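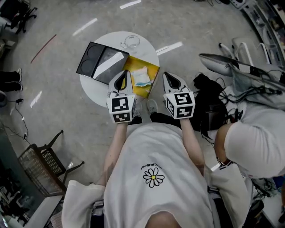 plallberg_fan wrote:
Round all the way, no question. We swapped our rectangle for a round one in June and dinners got so much better! Everyone can reach the bread, everyone hears the same conversation, and you can squeeze in one more chair when somebody's cousin shows up.

Oketska wrote:
Disagree, at least for small kitchens. A rectangle goes against the wall and gives you your floor back. Mine is 295 dollars' worth of plain pine and I love it.

tealkettle12 wrote:
Has anyone here tried the Clerkholm? I keep going back to look at it. My space is narrow but there are only 2 of us most nights, so I'm leaning round and white.

plallberg_fan wrote:
Do it!! White bounces so much light around. Wipe up turmeric right away though - I speak from experience.

Ametepe wrote:
Pedestal base or four legs? That matters more than the top, if you ask me. With a pedestal you can slide in anywhere, and no one ends up straddling a leg all through dessert.

Oketska wrote:
Pedestals wobble. I've owned two and both drove me up the wall.

Ametepe wrote:
Then the bolts were loose or the floor was off! Mine has been rock solid for 12 years, and we play cards on it, roll out dough on it, everything.

Oketska wrote:
Could be the floor, I'll give you that. Old house. I'm still keeping my pine.

tealkettle12 wrote:
OK, taping a circle on the kitchen floor tonight to see if the fridge door still opens. Will report back - so excited!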